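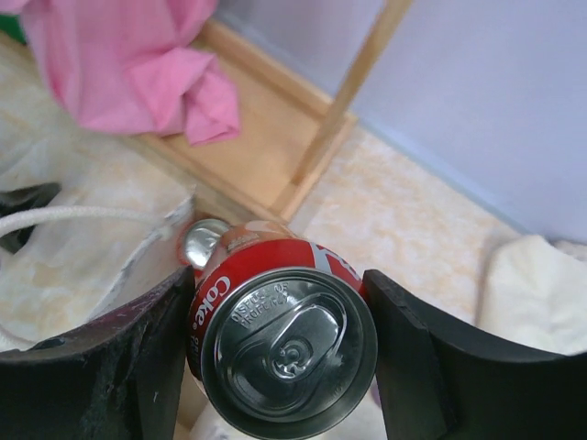

Words by the Tredham shop desk | Bags & Carriers

The Bromdale is a brown paper bag with two rope handles and no ambitions beyond that. We have sold it for long enough to know what people want to ask, which is whether the bottom will fall out on the way to the car. We can only tell you what we do with ours, and what we do is fill them with drinks.

It stands up by itself. You would think this was a low bar for a bag, but we have stocked others (the old Thepsuriya flat-pack, rest its soul) that lay down the moment you turned to pick up a can. With the Bromdale you open the mouth, fold the top edge over once if you like a tidier look, set it on the table and load it from above.
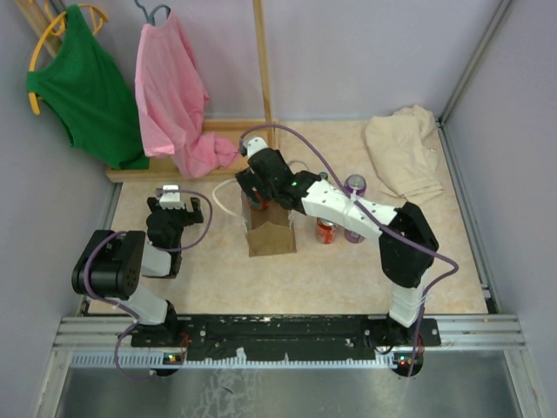
Folding the top also gives you a firmer edge to work against, and it stops the paper from flapping at your wrist. Unfold it again for tall bottles. Do not fold it four or five times, as one customer did, and then write to us about the bag being short.

Cans go in upright, lids to the sky. Put the first ones at the back and work forward. Anything you tip in sideways will roll to the exact spot where you wanted to stand something else, and you will end up taking the whole lot out and starting over, possibly in front of guests.

A mixed load is where the square-cornered bottom pays its rent. Soda cans are all more or less polite to each other, but a squat bottle has hips. Give it a corner of its own, as with the yellowish-green one at the front right, next to the purple can and with the two red ones behind.

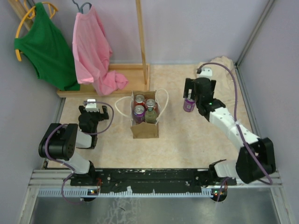 Rope handles come in cream white only. We asked Ekex, who make the bag, about other colors and were sent a sample card with one color on it. The rope is soft on the fingers and loops well clear of the rim, so it can be pushed aside while you pack.

Sold singly, in packs of 76, or by the carton of 800 if you own a shop or have a very large family. Item no. 619. Keep dry. It is paper.

Filed under: Bags & Carriers > Paper > With Handles

Contact us | © Tredham | Back to top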